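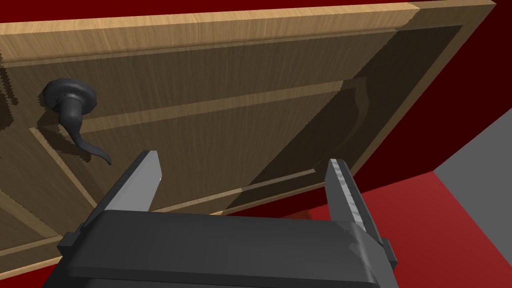 Mpho Mathebula

Posted in: Workshop software / Cut lists and export

Opened Friday, February 14, 2025. Status: closed, workaround in place.

Summary: centre panels on frame-and-panel doors are 3 mm undersized in both directions in the exported cut list. Stiles and rails are correct. Job affected is Ramia, 38 doors, single order. Design software is Ellanance, exported through the Valcárcel post-processor to the Groner panel saw.

How it was found: Tarek Khalaf dry-fitted the first door off the saw and the panel rattled in the groove. He measured the panel against the door drawing and then against the printed cut list. The panel matched the cut list. The cut list did not match the drawing. Sawing stopped at that point and the rest of the panel stock was left uncut.

Checks, in the order they were done:

Saw calibration. Test strips cut from scrap at several fence positions, all within tolerance. Saw ruled out.

Blade kerf setting. Matches the blade fitted. A wrong kerf would also have shown on the rails and it did not.

Door template in Ellanance. Stile width 46 mm, as specified. Groove depth correct. Panel clearance set to 3 mm total per direction, which is our usual figure for solid timber. Panel size shown on screen is correct with the clearance already taken off.

Units and rounding. Export is in millimetres with rounding off. Changed nothing with rounding on.

Old job re-exported. An order from last May, same template, same clearance, gave correct panels. This was the first useful result, as it meant the template was sound and something in the Ramia job itself was different.

Comparison of the two jobs. Went through the material settings side by side. The Ramia doors have a grain override on the centre panel, set at the customer's request on the wide drawer fronts and then applied to every door by copying the material down the list. The old job has no override.

Override removed from one Ramia door and re-exported. Panel correct. Override put back, panel short again. Repeated on a second door of a different size with the same result.

Cause: with a grain override present, Ellanance writes the finished panel size into the export and also writes the clearance as a separate field. Valcárcel reads the field and subtracts it. Without the override the clearance field is left blank and there is nothing to subtract. The clearance is therefore taken off twice. Neither program reports an error.

Second fault, found while testing: the combined export for the job stopped at line 2,000 with no warning. The last cabinet on the list was missing its back and both shelves. This is a limit in our copy of the post-processor, inherited from the old saw controller, and is not related to the panel sizes. The job has been split into two exports by room. Line counts at the end of each file now have to be checked against the part count in Ellanance before anything is sent to the saw.

Workaround for the panels: "Apply clearance at post" switched off in the Valcárcel profile. I have saved this as a separate profile with OVERRIDE in the name. Do not use it on jobs with a mixture of overridden and normal panels until we have tested one — I have not had a mixed job to try it on.

Verification: both Ramia files re-exported with the new profile. Panel sizes checked by hand against the drawings for every door size in the order. Tarek cut one panel and dry-fitted it; seated properly, with the expected movement in the groove. Undersized panel put back in the rack for reuse on a smaller door.

Still open:

Report to Ellanance support sent with both test exports attached. No reply yet beyond the automatic one.

The line limit needs raising in the post-processor configuration. I can see the value but the file is locked to the administrator login, and Tarek has the password written down at the other unit.

Override still set on all doors in the Ramia job. Left as is, panels have been nested with it.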